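Section 4. Clearing and Folding Soft Items

Before folding, clear the gray upholstered seat of the Grustier so you have room to work. Small cloths are folded on the seat itself; anything over 80 cm goes on the table.

1. Take each cloth out of the Liltby bin and lay it on the seat.
2. Look for a striped border. Cloths with a border go in drawer 43, plain ones in drawer 122.
3. Leave the cloth as it is until the rest of the seat is clear.
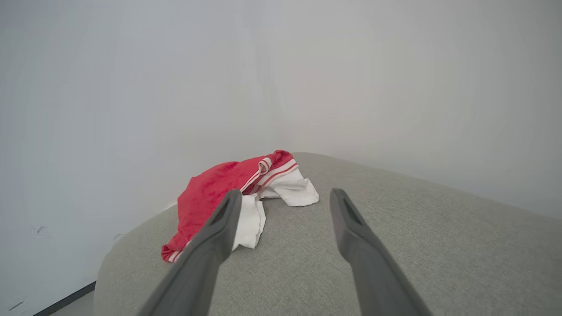
4.1 Bordered cloths

A red and white cloth will often come out crumpled, with the trim curled over on itself and a corner bunched up. Open it in this order:

1. Find the striped border and follow it to the nearest corner.
2. Turn out any folded corner – do not pull on the trim.
3. Spread the cloth toward the open side of the seat and smooth it by hand.
4. Fold in half with the border on the outside, then in half again.

Note: The fabric on the seat has a fine weave and can hold lint. Brush it with the Flivard brush after every load.

Caution: Do not iron on the seat. Do not put damp cloths on the upholstery or leave them there overnight. If the seat gets wet, blot it and let it dry before you go on.

4.2 Plain cloths

Fold in thirds. Borders do not apply. Replacement drawer labels are listed under part 2146.

Section revised by Tien-fu Poon, 1 June 2022.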